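Wednesday, edit room 2

Lorum, episode 47. Recap and subtitle pass. Chae-won had the picture lock ready by ten, so I started on the recap text first.

- Recap draft came to 919 words. Site limit is lower, so the hospital corridor argument is down to one line.
- Subtitle file has 1,603 lines. Oranuch checked the wedding scene and found the aunt called "sister" twice. Fixed both.
- Family tree on the wall is out of date — the younger son has been married for weeks now. 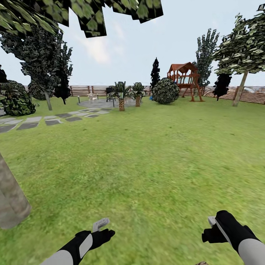
Rendered backyard, lawn and tree at left.

Surachet wants the mother-in-law's confession moved before the break. Tried it. The music cue then runs over her last sentence, and the son's reaction comes too early. Put it back and left him a note. If he still wants it we need a shorter cue from Fedau.

Audio: dinner scene has a hum under the grandfather's lines, some 19 seconds of it. Chaiwat P. has the clean track and will swap it in. Don't touch reel three until he has.

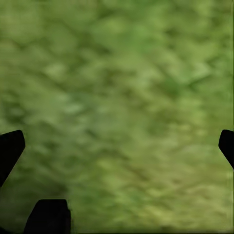 Grass surface, close range.

Preview for episode 48 still has no voiceover. The script says the lost letter turns up, but the letter isn't found until later in the week. Asked Oranuch which is right. She is checking with the writers in Nakpan.

To do: export the recap, resend the subtitle file, update the family tree.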